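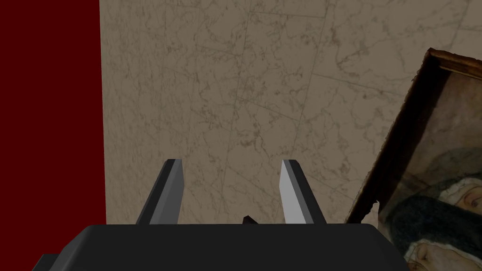

## 7. When the gripper stops over the wrong thing

The Ranel simulator lets you rehearse a pick before the real arm gets a chance to spoil your afternoon. The commonest fault is a wrist that has lost its reference. The arm goes calmly to a spot it believes is correct, fingers open, and waits there for praise.

**Caution:** never copy a faulty run to the real arm "to see if it does it there too". It does.

1. Press Pause. Leave the fingers open.
2. Open the Arley panel and note the wrist angle. Anything more than 3 degrees from the planned value counts as a fault.
3. Look at the wrist view. Check what lies between and beyond the fingers against your pick list. 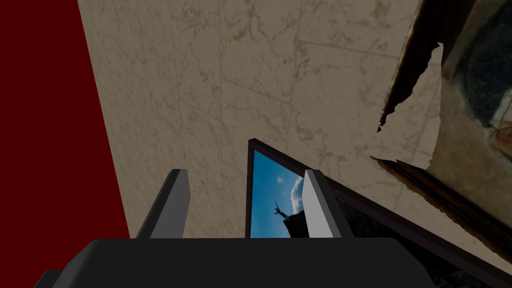
*Fig. 7.2: Wrist view, fingers open, with the sky picture partly behind the right finger.*

4. If the view and the pick list disagree, believe the view. The pick list has never seen the room.
5. Choose Reset Wrist and wait for about 55 seconds. Pressing it again starts the wait again, as many of us have established.
6. Load the Ikanwood test scene and run the approach at speed 2.

**Note:** speed 9 exists. Please leave it alone during fault-finding.

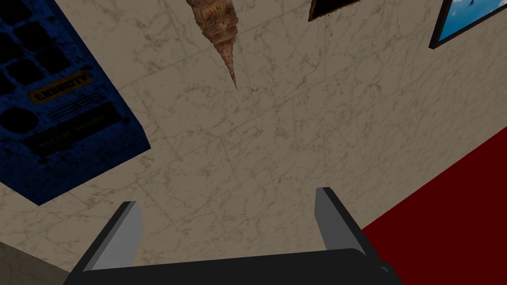

*Fig. 7.3: Nothing held, and bare marble between the fingers. Check the target before closing.*

7. Compare the wrist angle with your note from step 2. If the error is the same, the fault is in the saved plan, so delete it and teach the pick afresh.
8. If the error has changed, export the log and send it to Bajwa support. Include the angle. "It went funny" is a popular entry, but they can't do much with it.

**Caution:** keep the real arm locked off until the test scene has run clean 3 times in a row.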